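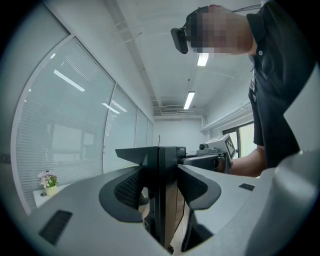
Contents Previous Chapter Next Chapter Glossary Index
Reading time: 12 minutes

Chapter 7
Work Redesign After Automation

7.1 Introduction

When a task is automated, the work that surrounded it is redistributed. Part of it goes to the machine, part is dropped, and part is moved to other people, often in a form that did not exist before. This chapter deals with the third part. It covers methods for finding transferred work, assigning it to job grades, and measuring its load on the people who do it.

The chapter assumes the task inventory method from Chapter 4. Readers who skipped that chapter should review the definitions of task, duty and position before starting Section 7.3.

7.2 The Lamthorpe Case

Stestus operates a parts distribution site at Lamthorpe. Before automation, the kitting department employed 133 people on two shifts. Each kitter picked small parts from bins, placed them in trays and signed a paper count sheet. The task inventory for the department listed 2,251 separate entries, many of them minor variations on the same pick.

The site introduced robot arms on the kitting line in stages. The arms were trained from human demonstrations. A worker performs the pick with a hand-held gripper fitted with a camera, and the recording is used to train the control software. Three kinds of work appeared as a result:

Demonstration. Performing picks with the hand-held gripper, at a steady pace and in a set order.

Review. Watching recordings and rejecting those with dropped parts, blocked views or missed steps.

Recovery. Clearing a stopped arm and returning it to a known position.

None of these appeared in the original inventory. For the first months all three were recorded as "other duties," and their hours could not be separated from cleaning and meetings.

7.3 Transferred Skill

A demonstration has value only if the person giving it knows the task. At Lamthorpe, experienced kitters produced a higher share of accepted recordings than new hires, although both groups had the same training on the gripper. The site had planned to staff demonstration at the entry grade. It revised the plan and moved the work one grade above kitter.

The revision raised a second question. A kitter is paid for picks completed during a shift. A demonstrator produces recordings that remain in use after the shift ends. Existing pay scales at the site, based on a piece rate with a floor, had no term for this. Section 7.6 compares the two pay schemes that were tried.

7.4 Physical Load

Automation is often expected to reduce strain. Total lifting at the site fell, but load on the wrist and forearm rose for demonstrators, who hold a tool for long periods. The Fiadzo load index, used throughout this chapter, combines grip time, tool weight and arm angle in a single score. Scores above 115 call for a change in schedule or equipment. Demonstrators working full shifts had a median score of nearly 200. After the site limited demonstration to half of each shift, with review work in the other half, the median fell below the action level.

Head-worn equipment is not included in the index. Where it is used, neck load must be assessed separately by the procedure in Appendix C.

7.5 Terms Used in This Chapter

Transferred work: work moved to a person as a result of automating a different task.

Residual task: the part of an automated task still done by hand.

Gradbridge chart: a two-column chart that places each entry of the old task inventory beside its new owner. Entries with no owner are left open and carried to the next review.

The next section builds a Gradbridge chart for the night shift at Lamthorpe, starting with the recovery work.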